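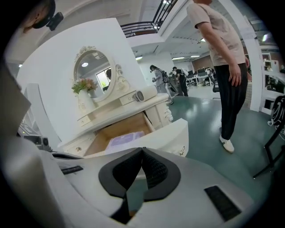 Dressing table with the drawer open and the hair dryer resting on the top.

Care and Organization of the Dressing Table
Household Guidance, Flemach Home Services

A dressing table is used every day and cleaned far less often. Hair spray, face powder and lint settle on the top, the mirror and the carving, and the drawer collects whatever was put down in a hurry. The following guidance applies to painted tables with a carved mirror surround, and most of it applies equally to plain ones.

Before You Begin
Unplug the hair dryer and any other appliance. Move flowers and loose items to another surface. Spread an old towel over the bed or a chair to hold the contents of the drawer. Two soft cloths, a dry paintbrush with natural bristles, a bowl of lukewarm water and a few drops of mild dish soap are sufficient for the whole task.

The Mirror
Apply glass cleaner to the cloth and never directly to the glass. Liquid that runs down behind the surround will reach the silvering and leave dark spots that cannot be removed. Wipe from the top to the bottom, then buff with the second cloth. An oval mirror is best finished with one pass along the inside edge of the surround, where streaks tend to remain. Hair spray that resists glass cleaner may be loosened with a little rubbing alcohol on a cotton pad, kept well away from the paint.

Carved Areas
Scrolls and carved legs should be dusted with the dry brush before any damp cloth is used. Damp dust packs into the recesses and is difficult to get out later. Where grime has built up, wring the cloth until it no longer drips, work on one small section at a time and dry it at once. Furniture polish is not recommended on painted carving.

The Drawer
Take everything out. Vacuum the interior with the brush attachment, paying attention to the back corners. Bare wood should be wiped with a barely damp cloth and left open to the air until fully dry. If the drawer sticks, rub a plain white candle along the runners and the lower edges of the sides.

Return only items in regular use. Packages that have been opened should be closed with a clip or moved to a lidded container. Bottles should stand upright in a shallow tray, so that a leak does not reach the wood. Spare supplies belong in the linen closet.

Brass knobs may be wiped with a dry cloth. Tighten a loose knob from inside the drawer, holding the front still with the other hand.

Hair Dryers
Allow the dryer to cool completely before it is laid on a painted surface or put in a drawer. A heat-resistant mat is a sound purchase for any household in which the dryer is used daily. Clean the air intake once a month with a dry toothbrush. Do not wrap the cord tightly around the handle; coil it loosely and secure it with a fabric tie.

Flowers
Place a felt pad or coaster under every vase. Fresh flowers require a change of water every 2 days, and the vase should be filled at the sink. Artificial flowers may be dusted with the hair dryer on its cool setting, held at arm's length, preferably outdoors.

See also: Washing Painted Woodwork; Linen Closets; Freeing a Stuck Drawer.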